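New worktables and desk tubs for Plomwood

5 November 2019

Plomwood has finished refitting its ground-floor workroom, with new tables in a pale wood finish and a small plastic tub for each place. The work began in May and cost 2304 pounds, paid from the building's furniture budget.

The tables came from Linum, a local supplier, and replace a set of folding ones that had been in use for 20 years. Each has a round hole towards one corner so that cables can be brought up from the floor. The old carpet has been kept.

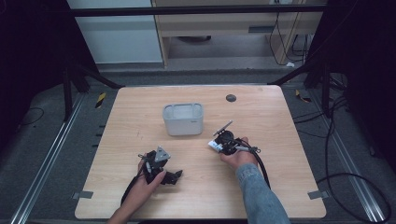 One of the tables at Plomwood, with a white tub.

Efua Gyamfi, who runs the workroom, said the tubs were meant for the small items that tend to wander – screws, clips, pen lids and the like.

"People can tip everything out, sort it and put it back in one go," she said. "At the end of the day the tub goes on the shelf and the table is clear."

The choice of table top took longer than expected. Two samples were tried over the summer, one white and one with a visible grain. Users preferred the grain, saying the white top was tiring under the ceiling lights. 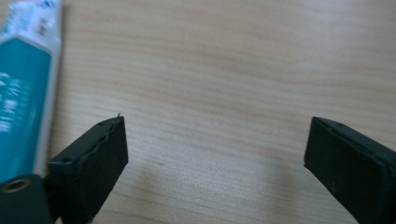
Adom Kwofie, who looked after the order, said the matt surface had been another point in its favour. Users are asked to wipe the tables with a damp cloth and to keep solvents off them.

The old tables have gone to the Eshun hall on Broltance Road, where they will be used for sales and suppers. Two were too badly worn to pass on.

Places in the workroom can be booked at the front desk. Spare tubs are kept there too, and should be returned empty.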